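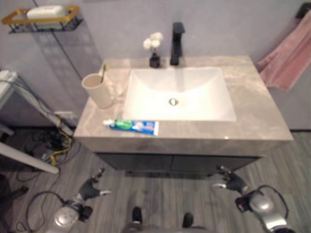
January 18, 2019

I spent most of December rewriting the part of our planner that decides when to stop planning. It was supposed to take a week. I had told people it would take a week, in writing, which I now regret.

The job is putting away toothpaste. Pick up tube, place tube in cup, go home. The old planner, which I named Gosside in a moment of optimism, handled it by computing a full arm path from wherever the hand was to wherever the tube was, checking every point for collisions, and then throwing the whole thing out if perception moved the tube by a hair. Perception always moves the tube by a hair. The tube is blue and white with a green band near the cap, and our detector has strong and changing feelings about where the white cap ends and the pale counter starts.

So Gosside would replan. Then replan again. I left it running over lunch once and came back to 2,404 plans in the log and zero motions sent to the arm. Every one of those plans was valid. I checked a few, in case they'd be nice to frame.

The new one is called Kiani and it is much lazier. It plans the coarse part of the reach once, commits, and only lets perception argue about the last bit. If the tube estimate shifts less than 29 millimeters during the coarse part, Kiani shrugs and keeps going. I got that number by trying others until the complaints stopped. There is a comment in the code that makes it sound like I derived it.

The other problem was the faucet. It's matte black and square, and the depth sensor returns mostly holes where it should be. Holes mean unknown space, unknown space used to mean free space, and you can guess who set that default (me, two years ago, under the heading "temporary"). Now unknown space near a known surface is treated as solid until something proves otherwise. The side effect is that the sink basin, being white, sometimes fills up with imaginary concrete. I can live with that. We don't put toothpaste in the sink on purpose.

Replanning time is down to 66 milliseconds, and I deleted 700 lines of Gosside, some of which I had been proud of.

Still broken: the cup. The toothbrush handle sticks up over the rim and the grasp checker believes it is part of the cup, so it wants the cup to be a very odd shape. I've started a branch for this. It will take a week.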